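Print | E-mail

Chapter 13
Bail and Pretrial Release

A criminal court must decide early whether an accused person stays in custody until trial. The decision is usually made at a first hearing, before much of the evidence is known. This chapter sets out the tests a court applies, the conditions it may attach, and the steps for review.

Section 712 of the Clandell Criminal Procedure Code is used throughout. It allows release unless the prosecution shows a serious risk of flight, of harm to a witness, or of a further offense.

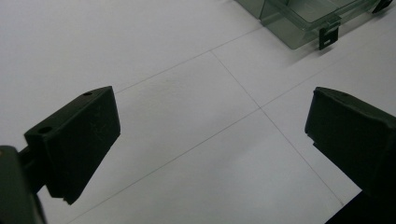 Fig. 13.1. Two gripper fingers above a white surface.

A refusal must be given in writing. The accused may apply for review within 30 days, and the reviewing court hears the matter afresh. In Mirside, review applications go to a single judge; in Madigan they go to a panel of 3. 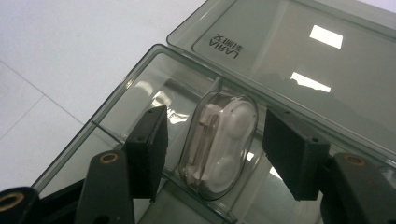 Property taken on arrest is governed by separate rules. The custody officer lists each item, and the accused signs the list. Containers are opened and their contents entered on separate lines, so that a gray plastic box with a contact lens case inside it takes two entries. Items not held as evidence are returned on release.

Key terms: bail, surety, condition, review, custody record.

Print this chapter | E-mail this chapter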